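4. Re-zeroing the arm after a servo swap

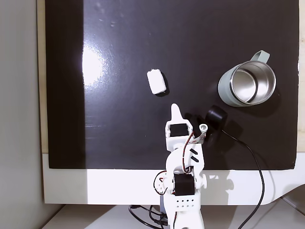

I do this any time I've had a servo out of the Wike arm, and I budget 22 minutes (the first go took me 67, don't ask!).

1. Power off and unplug. Wait 5 seconds.
2. Move the arm by hand to its rest pose.
3. Fit the horn and leave the screw 2 turns loose.
4. Power up, run Zero from the menu, then tighten the screw.
5. Jog the wrist slowly both ways and watch the wires. If they pull tight, give them more slack at the elbow.

Caution: fingers out of the jaw before Zero. It moves fast!

Note: Efren Sison keeps the spare horns, so ask him before you order more.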